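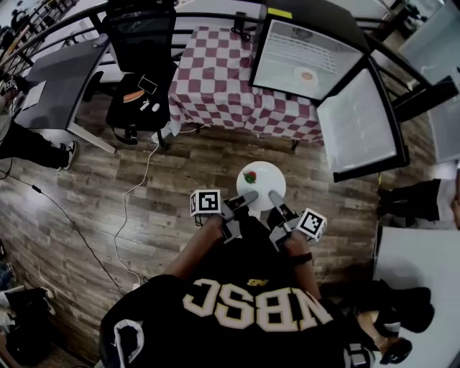 Fragen zu unserem Reining-Kurs auf Hof Zotora

Zuletzt aktualisiert: Juni

Muss ich schon Westernreiten können?
Nö! Schritt, Trab und Galopp solltest du sicher sitzen, den Rest zeige ich dir (und meine Stute Skisura sowieso, die kennt jedes Pattern besser als ich).

Was kostet der Kurs?
248 Euro mit eigenem Pferd. Die Box kostet 22 Euro pro Nacht extra, Heu ist drin. Zum Reservieren reichen mir 50 Euro Anzahlung.

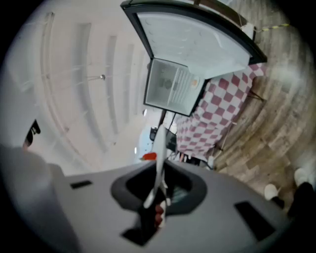

Oben die weiße Decke mit ihren langen Streifen

Darf mein Pferd barhuf laufen?
Klar, für Zirkel und Galoppwechsel gern. Sliding Stops üben wir dann aber nur ganz klein, ohne Sliding Plates hinten mag ich das keinem Pferd zumuten.

Welches Gebiss?
Wassertrense oder Bosal, beides okay. Kandare bitte vorher mit mir absprechen.

Kann ich zuschauen?
Immer, Hunde bitte an die Leine.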